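シミュレーション評価の記録要領を改定 アルツカ、把持作業の画像保存を標準化

2023年9月10日(日曜日)

ロボット作業評価の共同事業「アルツカ(Altska)」の運営事務局は、シミュレーション環境で実施する把持作業の記録要領を改定し、10月から適用すると発表した。室内の家具や小物を対象とする評価について、手先視点の画像、設定条件、判定結果の三つを一組として保存することを参加機関に求める。

改定の背景には、機関ごとに記録の粒度が異なり、結果の照合が難しいという事情がある。事務局がこれまでに提出された287件の評価記録を点検したところ、判定結果のみが記載され、対応する画像が添付されていないものが60件あった。これらについては再提出を求めず、参考記録の区分に移す。

新要領では、物体を把持していない時点の画像も保存の対象に含める。従来は把持の成立時を中心に提出する機関が多く、接近の途中で指がどの面に向いていたかを第三者が確認できなかった。指を開いた状態の画像についても、削除や差し替えを行わず、取得時の順序のまま保管するものとする。

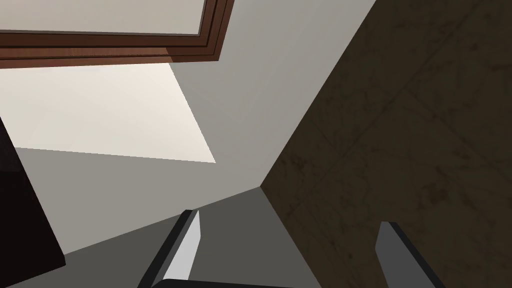

ウーテ・クラインシュミット氏は、今回の方向性には賛成するとしたうえで、保存対象の拡大が小規模な機関の負担になりかねないと述べた。特に、試行回数の多い評価では保管容量の確保が先に問題となるため、適用開始後も一定の猶予を設けるべきだとの意見である。

事務局はこの意見を受け、1件の評価につき提出を義務づける画像の上限を500枚とした。上限を超える分は各機関での保管とし、照会があった場合に提示できる状態を保てば足りる。猶予期間は設けないが、既に開始している評価は旧要領のまま完了させることができる。

判定の記載方法も改められる。これまで「成功」「失敗」の二区分であった欄に「判定保留」を加え、画像から接触の有無を読み取れない場合に用いる。薄い板状の物体では、指の間に挟まれているのか、隙間を通過しているだけなのかを単一の視点から区別できないことがある。このような場合、担当者は推測で成否を記入せず、保留としたうえで、前後の画像または接触力の記録を添えて再判定に付す。 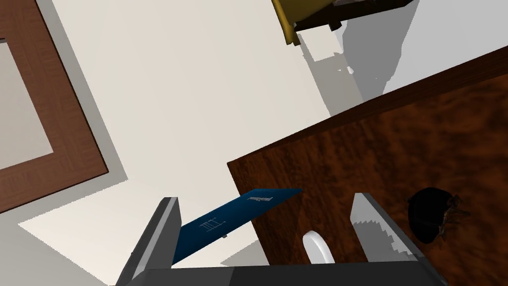
再判定は、当初の判定に関与していない者が行う。判定者の氏名と判定日は記録に残し、結論が当初の判定と異なる場合にも、当初の記載は消去しない。再判定を経ても結論が得られないものは保留のまま集計し、成功率の算出では分母に含めることとした。分母から除外する従来の慣行は、機関間の比較を損なうおそれがあるとして認められない。

描画上の影の乱れや面の欠けについても規定を設けた。影の輪郭が階段状に表れるなどの現象は、描画設定に由来する場合と、物体形状の定義に由来する場合がある。いずれの場合も画像の修正は認めず、描画の設定値を記録に併記する。公開資料に用いる場合も同様とし、明るさの調整を行ったときはその旨を注記しなければならない。

また、画像に付す説明文についても基準が示された。説明文には、確認できる状態のみを簡潔に記載する。把持の意図や次の動作の見込みは、説明文とは別の欄に記入する。対象物の名称が確定できない場合は「板状の物体」などの一般的な表記を用い、後日名称が判明した際には追記の形で補う。

改定案の検討は、マレーネ・ザウアーラント氏とベネディクト・バウアーファイント氏が中心となって進めた。両氏は説明資料の中で、記録の価値は評価を行った機関の外で読み返されたときに問われると指摘し、視点の位置や指の開き幅といった基本的な条件の省略を避けるよう呼びかけている。
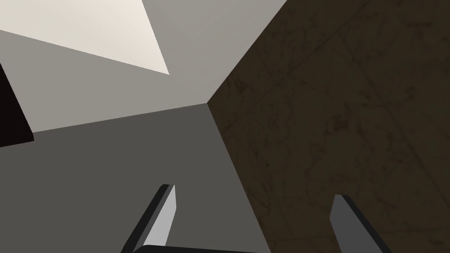
左右の指を開いた状態の手先視点。シミュレーション画像。

新要領の適用に先立ち、参加機関向けの説明会をスクタム(Skutham)で開催する。説明はガー・ロー氏とアンヘリカ・ブエナベントゥラ氏が担当し、記録様式の記入方法と再判定の手続きを扱う。遠隔での参加も可能で、資料は終了後に全機関へ配布される。

要領の本文および新様式は、アルツカ運営事務局から各機関の登録担当者に送付される。適用後の運用状況については、事務局が各機関からの報告を取りまとめ、必要に応じて様式の見直しを行う。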